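Sorting the Table: your questions answered

I get more messages about the table than about anything else I write on here, which surprised me at first. Kitchens I could understand! But it seems every house has one flat surface that fills up with bricks, tubes, boxes and bits of wrapper, and everyone wants to know how I keep on top of mine. So I've put the questions that come up most in one place. Last tidied up (the page, I mean – the table is another story) on December 3, 2020.

Do I have to clear the whole table in one go?

No, please don't. I used to tip everything onto the floor and start again from nothing, and all that gave me was a messy floor as well. Now I work in small goes. I pick one end of the table, set a bowl down near me and leave the rest alone until that end is done. If the phone rings or somebody wants their tea, you can walk away and it still looks better than it did.

Why a bowl? Wouldn't a proper storage box be better?

I love a storage box, don't get me wrong, but a box has a lid and corners and a sort of finality about it. A bowl is for things that are on their way somewhere. You drop them in, you can fish them straight out again, and you can carry the lot to another room with one arm. When I'm done I empty it and it goes back in the cupboard.

Does it have to be see-through?

I'd say so, yes. I had a lovely deep blue one for years and I lost a tube of hand cream in it for most of September. With a clear one you can see from the side what's hiding at the bottom.

What goes in first?

Whatever has a home in another room. Toys and tubes are my usual starters, since they roll about and get under everything else. Paper and card can wait, they aren't going anywhere.
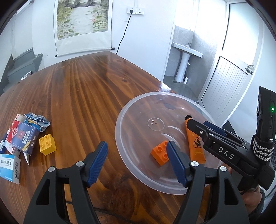
An orange brick and an orange tube sharing a bowl is quite normal for me, and the yellow brick can go in after them. The packaging stays in its own heap on the left until I've been through it properly, box by box.

Serena Gentile wrote in to say she does it the other way round: packaging first, every time, because she can't think with wrappers rustling at her elbow. She reckons the table looks half finished the moment the card is gone, and that keeps her going for the small stuff. I tried it her way for a week and I can see the appeal, but I kept throwing out things I wanted. If you're more careful than me, go for it.

Can I throw away medicine boxes?

Look inside first, always, and then look again. I fold the leaflet back in if there's anything left and the box goes up on the high shelf, out of reach of small hands. If it's really empty I flatten it and it goes with the card. Out-of-date medicine doesn't go in the bin or down the sink, by the way. Our chemist takes it back over the counter, and it's worth asking at yours.

And what if I can't read the box?

We have this in our house too, with things that come from relatives abroad or from the import shop. I don't guess. It goes to one side until someone who reads the language can tell me what it is and whether it's still in date. Gun-woo Yang asked whether it's all right to write on the box afterwards, and yes, I do, in marker on a plain side so the original wording isn't covered up.

What about odd building bricks?

Oh, the bricks. We must own 1000 of them and I still tread on the same one. My rule is that a single brick never gets its own special trip upstairs. It waits in the bowl with the others and they all go back to the brick tub together at bedtime. Chathurika Mondal keeps a jam jar by the door of the playroom for strays, which I may well steal.

Should squeezy tubes be kept lying down or standing up?

Standing on their caps, if the cap is flat enough, so the last of it runs down to the right end. Check the cap is on tight before it goes in with anything else! I once had to wash 200 bricks in the bath. Never again.

How do I look after a varnished table with all this going on?

Mostly I lift things instead of dragging them. Grit gets stuck under a bowl and you don't notice until there's a scratch across the grain. I wipe with a cloth that's barely damp, go along the grain, then dry it straight off. No polish more than twice a year, or it goes sticky and the wrappers cling to it.

How long does it take you?

Seven minutes on a good day. On a bad one I stop after the bowl is full and call it done.

Do the children help?

Sometimes! They're better at it if I give them a colour – orange things only, then yellow things only – and let them get on with it. They aren't allowed to touch the medicine boxes, those are my job.

Can I send you a question?

Please do, there's a form at the bottom of the contact page. I answer in batches, usually with a cup of tea, so give me a week or two. Ubaldo Bassi, I haven't forgotten yours about the drawer full of batteries. I'm still working up to opening mine.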